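The Small Kitchen That Went Big on Waves

By Lorna Chisholm

Most of us have been told the same thing about a small kitchen. Paint it white, keep the counters bare, hide everything behind a door. I followed those rules for years in my own galley in Gralomstead, and I can tell you it was tidy and it was dull and I never once wanted to stand in it longer than it took to boil an egg.

So I was more than ready to meet Torquil Baxter, who fits out compact kitchens from a workshop in Sirkport and has never, as far as I can tell, met a pattern he thought was too much. His favorite this year is a wave print called Pirihi. Thin black lines, bands of mint and teal and charcoal, a little pale mauve to keep it from going cold, and curls everywhere you look — big rolling ones in some stretches and tight little spirals in others.

"People say it'll make the room feel smaller," he told me. "Put it on one wall and maybe it does. Put it on three and you stop noticing where the corners are."

I didn't believe him until I stood next to it. Your eye just keeps traveling! There's no seam that shouts at you, no point where the pattern gives up and plain wall takes over. The black corner posts help, too. They're slim, and they pick up the black of the drawn lines, so the whole thing feels outlined in the same pen.

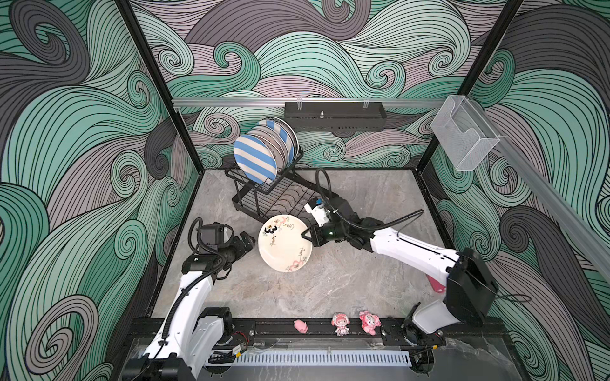
The other half of Baxter's approach is the rail. He likes a plain aluminum one along the back wall and another down the side, and from those he hangs whatever you reach for most. A black wire basket is his standard piece. It holds sponges, a brush, the rubber gloves, the peeler that otherwise lives at the bottom of a drawer, and because it's open wire you still get the waves coming through behind it. For the side rail he prefers a clear acrylic holder, open at the front, for the same reason. On a busy wall a solid white box looks like a bandage.

I asked him what people get wrong with rails and he had his answer ready: they hang too much. Two pieces on a short run is plenty. Leave some bare metal showing and you can slide things along when you need the room, say when you've got a stockpot on the counter and a colander with nowhere to go.

Then there's the dish rack, a subject on which I have strong feelings. I've owned a lot of bad ones. Chrome that spotted, bamboo that went gray, a folding thing that folded with four glasses in it. Baxter goes for black wire with a slanted frame, and the one I liked best has wavy slots along the lower tray, a nice echo of the wall. The slant keeps the plates leaning back on each other so they don't creep forward as you add more.

And the plates! If you take one idea away from all this, take the plates. With so much going on behind them you'd expect plain white, and plain white would be fine. But wide blue and white stripes are wonderful against all those curls. Stripes are straight and waves aren't, and that seems to be enough to keep the peace. A stack of white-faced plates with gray rims tucked in behind calms the whole thing down again. I went home and pulled every striped plate I own out of the cupboard, including the chipped one.

Underfoot, so to speak, Baxter likes a gray marble pattern for the work surface. Light veins, nothing dramatic. It hides crumbs better than white ever did, and it ties in with the charcoal up on the wall.

None of this needs a big room. The first kitchen he did in the print was in a rental on the Grostatley side of town, 90 inches from end to end, with one window and a radiator in the way. He measured it three times because he thought he'd written it down wrong. It took him 8 days, and the tenant has since bought curtains in mauve.

I've ordered samples. They're taped up over my stove right now, curling a bit in the steam, and I'm leaning toward all three walls. The rails can wait until October, when my brother comes to stay and can be talked into drilling.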